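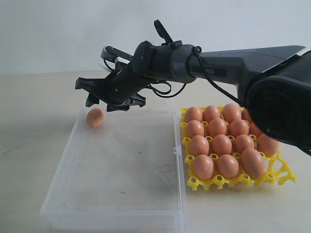 The first thing Dilek Keskin did when I arrived was offer me an omelette. I thought she was being kind. Then I saw the fridge, and understood she was trying to get rid of stock.

Dilek tests grippers for a living, at a small outfit called Ullimell that occupies the upstairs of a former carpet showroom. Companies who want a robot to pick up something awkward send her the awkward thing, and she tries every hand she can get hold of until one of them copes. Last year it was bread rolls. This year a packing firm called Brurard wants eggs moved out of trays, and so for months she has been living with eggs.

"People think the egg is the hard bit," she told me, putting the kettle on. "An egg is lovely. It's strong, it's a nice shape, it wants to sit in your fingers. The hard bit is the tray. The eggs are packed in next to each other and you've got all these little posts sticking up between them. So where do your fingers go?"

I said I'd never thought about where my fingers go.

"No, you wouldn't. You sort of roll it out with your fingertips. Watch yourself next time you make a cake!" (I have since done this, and she is right, and it is now quite hard to bake without feeling watched.)

She had three grippers in the running when we spoke. The first is the plain two-fingered one, with stiff black fingers and ribs on the inside. The second, the Indik, is a soft rubbery thing that puffs up with air and curls round whatever it meets. The third is a suction cup from Tatlı, which looks like the end of a sink plunger for a doll's house.

I had assumed the soft one would walk it. Dilek made a face.

"Everybody loves the soft one. Visitors always go to it first, they want to shake hands with it. And in the open, an egg on its own on the table, it's gorgeous, I could watch it all day. But it's fat. It's a fat hand. You put it down in a full tray and it nudges the neighbours, and then the neighbours aren't where the camera said they were."

And the suction cup?

"Quick. Really quick. It doesn't care about the neighbours because it comes straight down from the top. I was all ready to write the report and go home. Then we had a batch with a bit of dust on the shells and it started letting go of them halfway across." She mimed this with a teaspoon, with more feeling than I was expecting. "Halfway is a bad place to let go."

Which leaves the stiff fingers, the ones she had least hope for. She keeps a notebook - a paper one, with a tea ring on the cover - where every pick goes down by hand, and she turned it round so I could see the running totals. With the two-fingered gripper she had logged 2593 tries. Of those, 2482 ended with a whole egg in the box.

I did the sum on my phone and said that sounded like a lot of breakages.

"Oh, they're not all broken! Most of the misses are just misses. It closes on nothing, or it touches the shell and backs off. I've told it to be a coward. If the fingers feel anything odd, it opens up and goes away and has another look." She ran her finger down the column. "Proper breakages, with yolk, you'd be surprised how few. They're mostly from the first week, when I had the closing force set for bread rolls."

We spent a good while on cameras, more than I can fit in. The short version is that she began with one fixed up high, looking down on the whole table, and kept finding that the arm got in its own way just when she most wanted to see. She now has one mounted on the hand as well. That brought its own trouble, mainly cables. "I have spent more of this year on cables than on eggs. You leave too little slack and the wrist can't turn. You leave too much and it catches on things. I dream about cable ties."

She doesn't let anyone stand near the arm while it is running, by the way, me included, and the speed is kept right down when she is changing settings. It makes for slow days. She listens to a lot of radio plays.

I asked which one she'd choose if Brurard rang that minute.

"The two fingers, with thinner tips. I've got 7 pairs of tips on order, all slightly different, and I think one of them will do it. If they want it fast I'd go back and have another go at the suction, maybe with a softer lip." She thought about it. "And I'd ask them to change the tray. They never want to change the tray."

The tips are due in November. Her report goes off after that, and then there's a job waiting with ripe figs, which she is dreading.

I did have the omelette, in the end. It was very good - she put chives in it - and I left with a box of eggs under my arm that she wouldn't hear of me refusing.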